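Subject: Re: cables again (was: what's in your October drawer?)

Niall Tosh wrote:
> I have 13 black cables in a drawer and can't tell which are the
> fast ones. Do you label yours? And how do you stop them sliding
> off behind the table?

Niall, no labels here! I gave up on those at Cuklow, where Stela printed 102 of them and they all curled up by spring. I went with a teal cloth over the table and a white rail with cable ties on it. 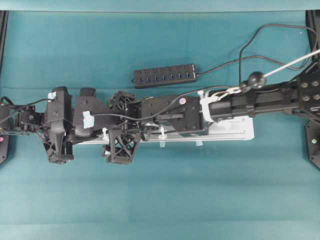
The cloth was my one splurge, and I love it – small black plugs vanish on a dark desk, and mine used to vanish daily. It creases if you fold it, so roll it.

As for which ones are fast, look inside the metal end. Blue bits mean USB 3.0, and that's all the labeling I need.

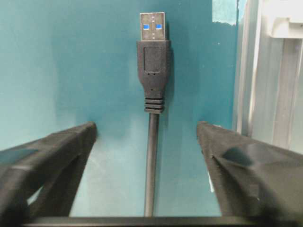 Page last changed: October, 9:40 pm

Dorin swears by colored tape on the plug itself, but it gets gummy and then you've got gum in your laptop (ask Vlad). I'd sooner let the cable hang from a clip with the plug at the bottom, where I can check the color without untangling anything. 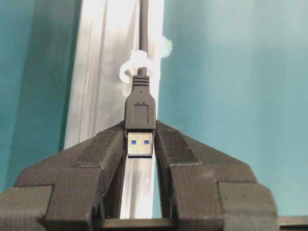 Get more clips than you think you need, too. I bought a bag of 300 and have used nearly all of them, mostly on lamp cords and the mess behind the TV.

One last thing, the rail doesn't have to be screwed down. Try it lying flat on the cloth first and move it until it suits you.

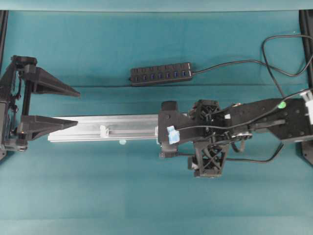
Rail on the teal cloth, with one small white clip.

Let me know how the drawer goes!
Ruxandra

Shared 3 times | 2 comments

Ionuț Bălan: Rolling the cloth, of course. Mine has been folded for a year.

Stela Tudose: Those labels were fine until the radiator came on.

Recent on this list
Famdale meetup, who's driving?
Grekska lamp cord, too short
Drawer dividers wanted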